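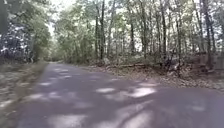 Tree-lined road in dappled sunlight.

Chieftaincy Notes: Installation at Wollville

The Wollville Traditional Council has confirmed Delali Darko as paramount chief, ending a vacancy of two years. The decision was entered in the council register on 15 August 2023 and takes effect at once. The public installation will be held in October, on a date the council will post at the palace gate and at the Droltovbridge district office.

Three ruling houses were entitled to present a candidate under the rotation rule. The Makris house, whose turn it was, put forward Darko alone. The Praltum house filed an objection on the ground that the previous reign had been cut short and that the turn should therefore be carried over. The kingmakers heard both sides and ruled that a reign counts as complete once the chief has been installed, whatever its length. The Praltum house has accepted the ruling in writing and keeps its place as next in line.

Of the 20 kingmakers on the roll, all attended the final sitting. The vote was taken by voice, in order of seniority, and recorded by the council clerk.

Order of events for the installation

The chief-elect enters seclusion one week before the ceremony. During that time he receives instruction in land custom, court procedure and the history of the stool. Visitors are not admitted, and petitions should be left with the clerk. On the day itself, the procession leaves the Makris family house in the morning and ends at the palace, where the oath is taken. Homage by village heads follows in the order used at the last installation.

Seating under the main canopy is limited to 257 places. These are assigned by the protocol office and cannot be passed to another person. General standing room is open to all and needs no card. Drumming groups should register with the clerk and state the number of players.

Pending matters

Land cases adjourned during the vacancy will be heard again after the installation, oldest first. Parties should bring their original receipts — copies will be accepted only with the clerk's stamp. The file on the market boundary, no. 3035, stays with the regent's panel until it reports.

Written questions may be handed in at the palace office during normal hours.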